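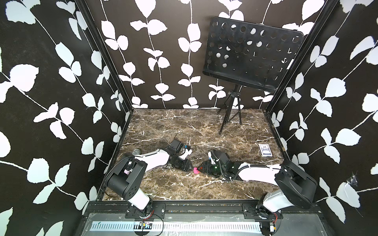
Can you rent a two-armed robot bench without having an engineer on staff?
Most people can, as long as one person is willing to spend a few mornings learning the software and doesn't mind starting over now and then.

I put that to Gunhild Damgaard first, partly because she answers the phone at Gistero and partly because she has heard it so often. Gistero rents out the Arnach, a tabletop pair of arms, for terms of three months and up, and Gunhild is the one who talks new customers through their first week.

"They all want to begin with the hardest thing they own," she told me, laughing. "I say, please, pick up something small and soft and pass it from one hand to the other. Do that until you're bored – then call me."

Passing things across is what the Arnach is sold on, and she is frank that it takes patience. Both grippers have to agree on where the object is, and a small error on one side shows up doubled on the other. The advice in the handbook is to run a new handover 100 times before changing anything, and she stands by it, although she admits that plenty of customers give up at thirty and start fiddling.

Achilleas Tsoukalas has had his on rental since June, and he was kind enough to give me most of an afternoon and a good deal of coffee. He runs a small packing business, and he had looked at the Utadix as well, which he liked but found too big for his back room.

"The arms I got used to very quickly," he said. "The cables, no. You must think about the cables every time you plan a move, and the first month I didn't think about them at all!"

Would he keep it? He took his time over that one. The monthly fee went up by 600 at his last renewal – he grumbled about this for a while – and he would like the training included in the price. "But my nephew can set up a new job on it now without me," he said, "so yes, I signed again."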